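How to Descale a Kettle Without Stinking Up the House

6 min read

I grew up on hard water, so I've been scrubbing white crust out of kettles since I was a kid. My friend Aisling swears by vinegar, and it does work, but my whole apartment smelled like a pickle jar the one time I tried it. I'm a citric acid person now!

Fill the kettle halfway, bring it to a boil, then switch it off and unplug it. Stir in a heaping spoonful of citric acid — slowly, it fizzes like crazy.
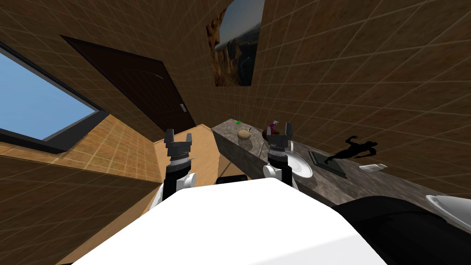
Leave it for 15 minutes. If yours is really bad (mine was, I'd ignored it since December), give it a second round with fresh water. Pour it all out, wipe the inside with a soft cloth, and don't go at it with steel wool.

Then boil a full kettle of plain water and dump it. I do this twice, and I still sniff the first cup of tea.
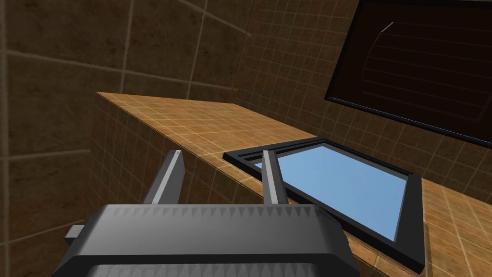
Gray on gray, in a computer-rendered view.

Do the little mesh filter in the spout too. Mine pops right out, and it soaks in a mug of the same mix while I get on with the dishes.

15 comments
150 shares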